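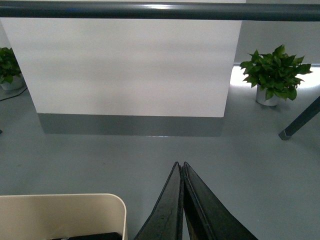

4.2 The laundry area

Most of the 21 homes in the Huvel study had no separate laundry room. The dryer stood wherever there was floor space and power, and the space near it was shared with other uses. We recorded what was kept at floor level in each home, as items on the floor affect where people can walk with an armful of clothes and where they can set it down. Site 9 is a common case. Leafy potted plants stand directly on the floor on either side of a white upright with a wide gray baseboard, and a thin black cable crosses the floor near one of them. We coded the plants as fixed items and the cable as an obstacle. A basket or stool would have been coded as movable. Coding was done by Sembiring and Arrieta from the site visits in April, and differences were settled by a third reader.

Wall outlets were also mapped. In many homes the position of the outlet decided where the dryer went, and the folding surface was then fitted in around it. Residents told us that they would have liked a table closer to the machine but had run out of wall. The Uysal floor plan sheets, which we used in the first visits, leave out outlets and baseboards, so both were drawn in by hand.

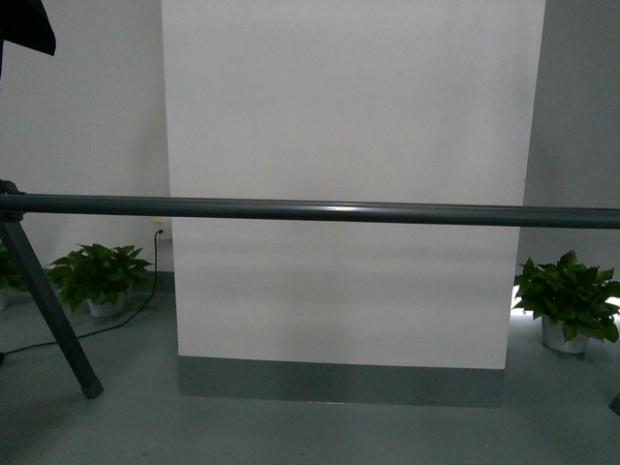
Figure 3. Floor level at Site 9, with gray baseboard and low wall outlet.

Baseboards matter for a small reason. A deep one keeps a cabinet or a rack from sitting flush with the wall, and the gap collects lint and dropped socks. We noted the gap where there was one but did not include it in the model.

Across all homes the diaries hold 3111 entries, of which 1274 concern clothes that had left the dryer and had not yet been put away. T-shirts and other soft knits make up the largest share. They were mostly left in a heap, or laid partly flat and then abandoned when something else came up. Dark knits gave us trouble in coding. On black cloth the folds are hard to tell from the body of the garment, and coders relied on the print, if there was one, to judge which way the item was lying. A print that runs into a fold, so that a character or part of a drawing is hidden, was taken as a sign that the item was bunched. An item with its whole print in view could still be bunched at the hem or sleeves, and we checked these separately. 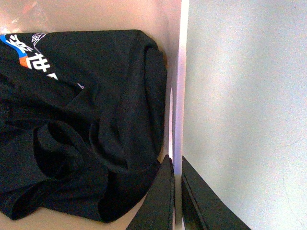 4.3 Use of the dryer and rack

Residents were asked which items they put in the dryer, which they hung up, and whether they used an in-drum rack. A rack of this kind holds shoes or knits still, while the drum turns around it or stays at rest, depending on the model. Roughly 170 entries mention one. Several residents had stopped using theirs as it had to be taken out before each normal load, and there was no set place to keep it. Others left it in the drum between loads.

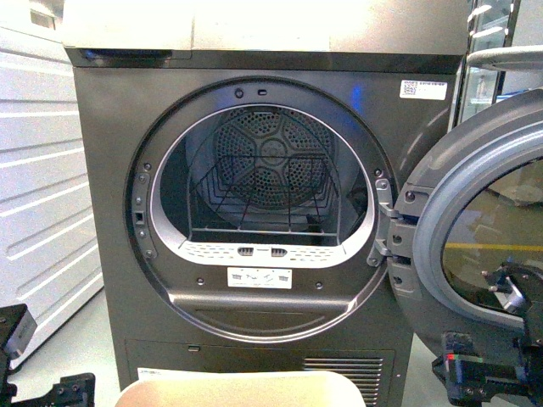

Leaving it there has a cost at the next load, when the rack must be lifted out and put somewhere, most often on the floor or on top of the machine. Ekanayake timed this step at four sites and found it short, but residents still named it as a nuisance. Door swing was the other common complaint. A door that opens toward a wall or a plant limits where a person can stand, and two residents had moved plants for this reason. We did not measure drying results, and the entries give no sound basis for comparing one machine with another.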